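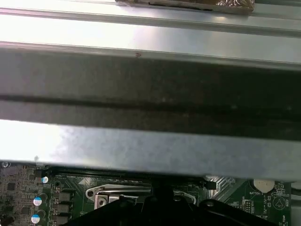

*Metal rail and crossbar, matte and brushed surfaces.*

# Trindetti Masking Film: Frequently Asked Questions

**What is Trindetti film made of?**
High-density polyethylene, treated on one side so that wet paint holds to it. The treated side is printed and must face out.

**Which widths are sold?**
Two: the 3 ft roll for trim and door frames, and the 16 ft roll for walls, floors and vehicles. Both are folded down to a 13 in core.

**Does the film come with tape attached?**
The 3 ft roll does. The 16 ft roll is plain and needs a separate masking tape. We test with Ondeck general-purpose tape; other crepe tapes will usually work.

**How long can the pre-taped edge stay in place?**
Up to 7 days indoors. In direct sun, remove it the same day. Adhesive left longer may transfer to the surface.

**Can I use it on bare metal?**
Yes. Wipe off oil and dust first and let the solvent flash. On brushed finishes, pull the tape along the grain at a low angle.

**Will it stand up to a spray booth bake cycle?**
No. The film softens and may stick to the part. Order Trindade high-heat film for baked finishes.

**Why does the film cling before I have unfolded it?**
It carries a static charge. Tape the top edge first, then unfold downward.

**Can it be reused?**
Not after painting. Dried paint flakes when the film is folded again.

**Where do I send a question about a bad roll?**
Write to Joaquín Figueroa at the Murnberg warehouse. Include the lot code from inside the core and keep the roll until you get a reply.

Last revised 30 September 2020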